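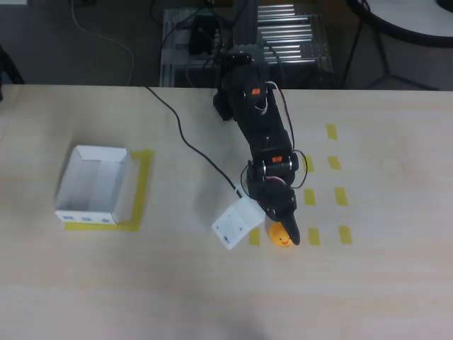

The Great Duck Roundup, and Other December Tidying

Sunday, December 15, 2019
Posted by Danica Urban

I have been looking forward to this weekend for ages! Some people spend the middle of December baking, and I have every respect for them (please send cookies), but what I really love is clearing the decks before the holidays. Give me a free Sunday, a pot of coffee and a stack of boxes and I am as happy as can be.

This year I started with the little stuff. You know the little stuff. The erasers shaped like fruit, the single dice, the marbles, the keys that don't open anything in this house, and the rubber ducks. Oh, the rubber ducks. I have a soft spot for the classic kind, bright yellow with an orange beak and a painted face, and they have been spreading through our place ever since we moved to Kuriscombe. Two in the bathroom is charming. One in the silverware drawer is a surprise. When I found one in the pocket of my winter coat I knew it was time.

What worked

I am a big believer in the open box. I have tried the pretty tins and the baskets with lids and the stacking drawers from Prulten (lovely to look at, and the drawers stick), and I always come back to a plain white cardboard box with no lid. You can see straight down into it. There's nothing to open, so things land inside it instead of next to it. And if it gets grubby you flatten it and start again!

My other favorite thing is tape. Yellow tape, in this case, because it shows up so nicely on a light wood table. I put an L of it along two sides of a box, the right side and the front, and now that corner of the table is where the box lives. It sounds fussy, I know. But if you've ever set a box down, gone to answer the phone, and come back to find it has been buried under mail, you will understand the appeal. The box has an address now.

Short dashes are good too, when you don't want to commit to a whole line. I like tearing them off and sticking them down much more than I should. They peel up easily if you don't leave them for months – I did once, over in the old apartment, and spent an evening with a rag and some cooking oil getting the sticky bits off.

The sorting itself

I go one thing at a time. Pick up a duck, decide, put it down where it belongs. My sister does it the other way, tipping everything out in a heap and sweeping it into piles, and she is much faster than me, but I find I keep more junk that way. When I hold a single thing I can usually tell whether I want it.

Ducks that stay: the bath pair, and the one my niece gave me.

Ducks that go: all the rest, to the toy drive at the Simiyu Center, after a good wash in warm soapy water. Squeeze them under the surface a few times, and then squeeze all the water back out and stand them on a towel overnight. If any of them have gone black inside, throw those away, please. Don't donate them.

The marbles went into a jam jar. The keys are in an envelope on the fridge where everyone can have one last look. The dice I put with the board games, which led to opening every board game, which led to a very long break on the floor with the Konard puzzle that I swore I'd finish last January. It has 414 pieces (such an odd number!) and we are 2 short. I looked under the couch and everything. I did find a duck.

Still to do

The hall closet. The wrapping paper, which is in three different places. And I'd like to make a proper home for all the loose cables, since right now they live in a knot in the bottom of a tote bag and I pretend I don't see it. If any of you have a cable system you love, tell me in the comments, I really want to hear it! Bonus points if it uses something I already have in the house.

I'm dropping the toys off Tuesday after work, and the center takes them until 6. If you're nearby and have a bag of small things you'd like to send along, leave it on my porch by Monday night and I'll take it over with mine. Clean ones only, and no marbles this year, they said, as most of the kids are very small.

Now I'm going to go warm up some soup and have one more look for those puzzle pieces.

Danica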